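Planning a hand-held gripper purchase for small-item sorting

Hand-held grippers are easy to order and easy to order wrong. The tips below are for anyone setting up a tabletop station at home or in a small workshop, where people use the tools to collect sorting and packing runs for a robot arm they plan to buy later.

Start with the items

Write down what the tools will pick up before looking at any price list. Snacks and sweets are a fair test on a small budget. A crumpled packet folds between the pads, a round candy gives you very little to hold, and clear wrappers are hard for a camera to read.

Buy a mixed bag and keep one of each kind sealed for comparison. Juwita Tarigan, who runs the bench at Plurnley, sets aside 15 pieces per station and replaces them when the wrappers split.

A shallow tray with a low rim is enough to work over. Put it where both tools can reach in without the arms touching.

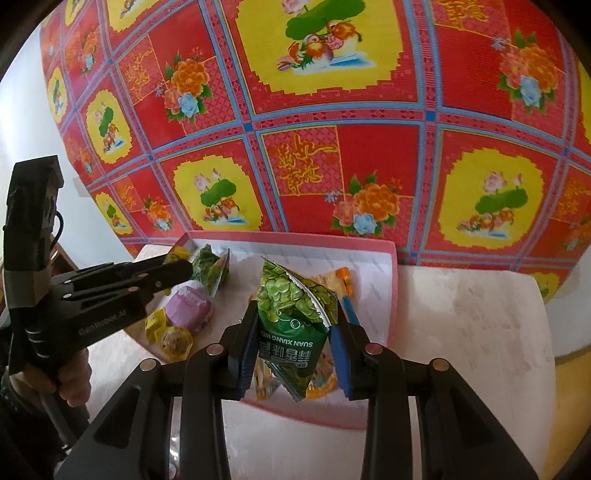

Decide on one tool or two

Two grippers cost twice as much and take more than twice the practice. Order a pair if your later arm setup will have two hands. If it will have one, start with one and put the rest of the money into spare pads.

Check these before you pay:

Jaw opening, measured at the pads
Weight with the camera and cable attached
Whether pads are sold separately
Length of the cable, and which side it leaves from
Return period once the box has been opened

What to set aside

Our own budget sheet has four lines: tools, pads, storage drives and table. Pads are the line people forget. We put down $300 for the first year of pads and tape and spent around $168 of it by the end of February. Drives were the other surprise – video fills them quickly, and buying a second one in a hurry cost us $34 more than ordering both together.

Keep the table line small. A low table you already own will do if it doesn't rock. Leave clear space on it for the pieces waiting their turn, and pick a box with sides low enough that the jaws can come in at an angle. Small candies are the ones to try first at the box edge, where a grip that is slightly off shows up early.

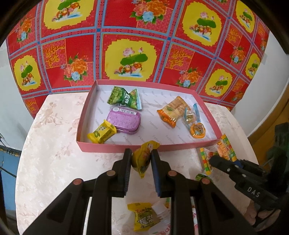
Should I buy the robot arm at the same time to save on shipping?
Wait until you have a few weeks of hand-held runs. The saving on shipping is small, and the runs will tell you what reach and jaw size the arm needs.

Before the second order

Go through the pads and screws and note what has worn. Tighten anything loose at the pivots. Dimas Sopacua keeps a card taped inside the cupboard door with the date of each pad change, and we order from that card – it has been closer than any estimate we made at the start.

Ask the seller for a written price on spares, good for the whole year. Metholm gave us one the same day. File it with the receipts.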